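Picking Small Stuff Out of a Metal Bin: My Summer Project Report

Ruairí Buckley, Trolach lab summer project

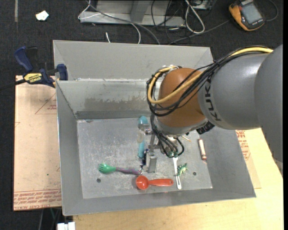

So the question I ended up with, after two weeks of chasing a much bigger one, was pretty small: if the arm misses a grasp, should it try the same object again or go for a different one? I thought I knew the answer going in (try again, obviously, you just learned something about where it is!) and I was mostly wrong, and the rest of this report is me explaining how wrong and under what conditions.

Some background first. Padmavathi Murthy's grasp planner, which everybody in the lab calls Vusero, takes a depth image of the bin, proposes a bunch of grasps, scores them, and sends the best one to the arm. It was tuned on boxes and cans. My original plan was to retrain the whole scoring network for small flat items like kid-sized forks and measuring scoops and crayons. Padmavathi read my proposal, was very nice about it, and said I should go look at the failures before training anything. I was a little annoyed. I went and looked at the failures.

What the failures looked like

I went through the old logs, 3,957 grasp attempts on small items, all recorded before I got here. Each attempt has a depth image before, a gripper width reading after closing, and a depth image after. No labels for why a grasp failed, so that part was on me. I labeled a random subset by hand and then used simple rules on the width reading and the before/after images for the rest. I checked the rules against my hand labels until I quit finding silly mistakes.

The big thing that jumped out was how many failures came in streaks. The planner would pick the handle of a flat thing lying on the bin floor, the fingers would come down a hair too high or land on top of it, the arm would go up with nothing, and then the new depth image would look almost exactly like the old one. So the planner would propose almost exactly the same grasp. And miss again. And again! The longest streak I found was on a scoop, and I'm not going to put the number in here because Dymphna says it was recorded while somebody was changing the finger offset, which is fair.

Long thin things were the worst, especially lying flat. A scoop bowl gives you a nice edge to grab, but the handle barely sticks up above the floor, and our scorer loves handles. Anything with real height to it, like the toy animals, was way easier and hardly ever showed up in a streak.

The method

I compared 3 rules for what to do after a miss.

Rule one is what the system already did: take a new image, rescore everything, go with the top grasp. I call this one "stubborn" in the code and I never got around to picking a more grown-up name.

Rule two, "walk away," puts a penalty on any grasp close to the one that just failed. The penalty fades over the next few attempts, so the object isn't off limits forever. This was Baptiste Joly's suggestion over lunch and it took me an afternoon to write, most of which went to figuring out which coordinate frame the old grasp was stored in. (The camera's. I had assumed the robot's. If you inherit this code, please read the comment I left at the top of the file.)

Rule three, "nudge," makes the arm do a short sideways push at the failed spot with the fingers closed, then rescore. I had high hopes for this one.

Each rule ran on the same item pool, mixed utensils, scoops, crayons and toys, scattered by hand. I shuffled the order of the rules so that I wouldn't be giving one of them all the good scatters. A run ended when the planner had no grasp left above its threshold or when it used up its attempt budget. In total I got 133 runs that I trust. I threw out the ones from the first day because the bin wasn't clamped down well and it crept a little every time the fingers touched a wall, which messed up the floor plane estimate. Clamp your bin, and redo the floor plane whenever you move it.

What happened

Walk away won. It cleared more items within the budget than stubborn did, and the streaks got a lot shorter, which makes sense given that breaking up streaks is the one thing it does. What surprised me was that it also did better on the hard objects themselves. When the planner came back to a handle later, it often picked a different spot on it, or something next to it had been lifted out in the meantime and there was more room for the fingers.

Nudge was a letdown. Sometimes it was great: a fork would rotate away from the wall and the next grasp just worked. But pushing a flat item also tends to slide it straight into the nearest wall, and an item snug against a sloping wall is about the hardest case we have. I watched it shove a crayon into a corner and then nudge the corner. It's also slow, since each push costs nearly as much time as a grasp. Noreen Ó Dubhghaill thinks that pushing only toward the middle of the bin would fix most of this and I think she's right, I just ran out of summer.

Stubborn did fine when only tall items were left. If your objects all stand up off the floor, there's no reason to change anything.

Things I'm not sure about

The scatters were all done by me, and I probably have habits. The fade on the walk away penalty was picked by trying 2 values and keeping the one I liked better, so somebody should do a proper sweep. The bin is bare scratched metal, and the depth camera gets confused by shiny patches, so some of my "misses" could be bad depth and not bad planning. I tried to separate those two using the Sithole depth cleanup script, and it helped, but it also erased a couple of really thin items entirely, so I turned it off and left it off for all the runs in this report.

I also never tested with a full bin. Everything here is sparse clutter, items mostly lying by themselves or just touching. Piles could come out totally different.

If you want to pick this up

The code is in the Ronevum folder on the lab drive, under retry_rules. Start with the walk away rule and a center-directed nudge that only kicks in after the second miss on the same object. Dymphna Tully has the hand labels and knows which log files have the bad finger offset. Thanks to her, and to Padmavathi for making me look at the failures first.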